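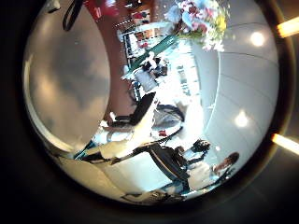 Workshop, April 26, 2019

Glaze notes, Kinasby white, second round

Opened the Sokol this morning. Pyrometer was down to where I could lift the lid without gloves, so no excuse to wait. Everything on the top two shelves came out as expected. Bottom shelf is a notch cooler again. The witness cone down there had barely started to lean, the one on top was right over and touching.

Seven tiles in this firing, all Kinasby white over the Larkow stoneware body. Same clay bag for all of them. Tiles were bisqued together in the previous load and sponged before dipping.

Tile notes

Tile 1, base recipe. Smooth, a bit glassier than I want. Thin on the ridges, and the body shows through brown there. I like the brown.

Tile 2, base with extra kaolin. Stiffer, more satin. Two small crawls near the top where my thumb must have been. Not counting those against the glaze.

Tile 3, as 2 but dipped twice. Too thick. Bubbles sit under the surface and the bottom edge has a roll on it. It did not run onto the shelf.

Tile 4, base with frit raised to 33 percent and the feldspar cut to match. Best surface of the lot. Soft shine, no pinholes I can find with the loupe. Very fine crazing on one corner — could be the corner where it touched the stand while hot, could be the start of real crazing. Needs a boil test.

Tile 5, as 4 with a little tin. Whiter, hides the body completely. Flat to look at. Vendula likes it for plates.

Tile 6, as 4 with rutile. Cream with streaks. Nice, but it's a different glaze and should have its own name and its own page.

Tile 7, leftover bucket from September, stirred and sieved. Included out of curiosity. Gray-ish and dry. Throw the bucket out.

Mixing

Batches were 200 g dry each, water by feel, then corrected with the hydrometer. Next time write the reading on the cup lid. I had to guess for tile 5, where the tape fell off in the sink.

Everything went twice through the 200 mesh sieve. The frit (Getedeo, the new sack) leaves more behind on the mesh than the old sack did. Gritty, pale, doesn't break up under the brush. Teófilo thinks it is damp lumping from the store room and wants to dry a tray of it overnight before anyone emails the supplier. Fine with me. If it still leaves grit after drying I'll send them a sample.

Bentonite: add it to the dry powder and shake, never to the wet bucket. I did it wrong on tile 3 and spent my lunch chasing jelly around with a whisk.

Kiln

The cold bottom is getting annoying. Elements look even when they glow and none of them sag. Teófilo measured resistance on each bank with the kiln unplugged and the lowest bank reads higher than the other two, which would fit with old wire. Readings are on the card taped inside the controller door. He will order a replacement for the bottom bank only and we compare before buying the rest.

Until then: nothing that matters on the bottom shelf. Put the planters down there, they don't care. Longer posts under the first shelf may help as well, Vendula had that on her old kiln and says it evened things out.

Kiln wash on the bottom shelf is flaking. Scraped and recoated it this afternoon, two coats, the second one brushed crosswise. Leave it to dry over the weekend.

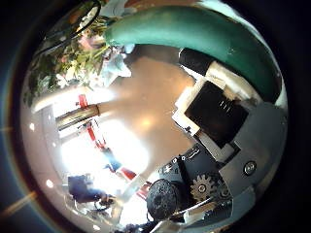 To do

Boil test on tile 4, then freezer, then boil again. Ink the surface before looking for lines.

Repeat tile 4 on a curved piece. Flat tiles tell me nothing about how it breaks over a rim. Vendula has some seconds from the cup run that can be used, ask first.

Line blend between 4 and 5 to see how little tin is enough. Tin is expensive and I suspect half would do.

Dry the tray of Getedeo frit, re-sieve, weigh what stays on the mesh.

New tape for the cups — the freezer kind that survives water.

Move rutile version to its own page. Vendula to pick a name.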